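[Privstead-residents] Re: Clear sacks from next month?

Apr 13, 2023

On the Privstead list, a neighbour in Mill Row wrote:

> I have had the leaflet about the change to clear sacks and I am none
> the wiser. Do the old black ones still get taken or not? We have most
> of a roll left. It says "loose or in a clear sack" for bottles and cans
> and then on the back it says "no sacks in the green box". Which is it?
> Also does anyone know if Rostevbridge is staying open on the early
> mornings, as the leaflet gives two different sets of hours.
>
> And do we still take the tops off?

I rang the depot yesterday and was on hold for 20 minutes, but I did get through to somebody who knew the answers. This is what I was told.

Black sacks will still be taken for general rubbish until they run out of the transition period, which ends in January. After that it is clear sacks only, for everything that isn't food or garden waste. So use your roll up. If you have more than you can get through, the depot will not swap them.

The two sides of the leaflet are about two different rounds. The front is for houses on the Zasden contract, meaning everything on the north side of the river. The back is for the 146 households still on green boxes, which includes Mill Row and all of Inga Court. They printed one leaflet for both to save money. If you have a green box, bottles and cans go in it loose. If you don't, they go out in a clear sack, tied, by 7 am.

Rostevbridge: the hours on the front are the right ones. The early opening stopped after Christmas and the text on the back was left over from the previous version. I asked if they would be sending a correction and was told it would go on the website. I have looked and it isn't there yet. The height bar is still in place, so if you have a van you need to use the far gate and ask for it to be opened.

Tops: leave them on. This changed a while ago and the old stickers on the box lids are out of date. Bottles should be empty, and you can squash them if you want the room. Metal lids from jars can go in with the cans. Labels don't matter.

A few things I had not asked about but was told anyway:

Sacks can be up to 16 kg. I don't know how they judge it. I expect it comes down to whether the person on the round can lift it with one hand.

Drinks cartons are now accepted on the Zasden rounds and still not accepted in green boxes. For us that means taking them to the bank behind the hall at Privstead or to Rostevbridge.

Crisp packets and film are not accepted anywhere on the kerbside round. The supermarket takes them.

If your round is missed, report it the same day. The number to quote for our side of the village is route 1754. Without it they put you down as a general enquiry and you wait a week for a reply. Ours was missed twice in January and the second time I quoted the route and they came back the next morning.
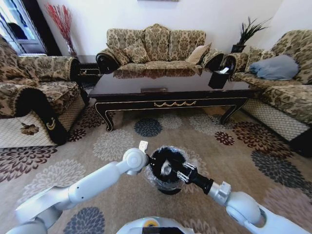
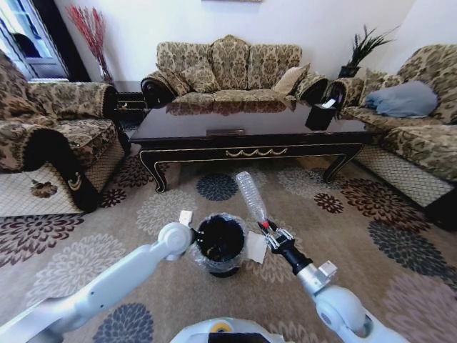

Clear sacks indoors are a separate matter and the leaflet doesn't cover them. The depot said any clear or see-through bag is fine as a liner, including the thin ones on a roll, so long as what goes to the kerb can be seen into. You can put the small bags straight inside the big sack without emptying them. An ordinary round bin with the bag folded over the rim, like the black one in the second picture, does perfectly well for plastic bottles between collections, so there is no call to buy the divided bins that were being sold at the hall. The rolls of thin liners are cheaper in Rostevbridge than here. They do split if you put tins in them.

What I could not find out is who delivers the first free roll of sacks, or when. The person I spoke to thought it would be left on the doorstep with the next leaflet. Inga Court may get theirs in bulk at the office, as they did with the food caddies, so if you live there it would be worth asking at the desk. If anyone on the list has had a roll already, could you post the street, and we can work out which way round the village they are going.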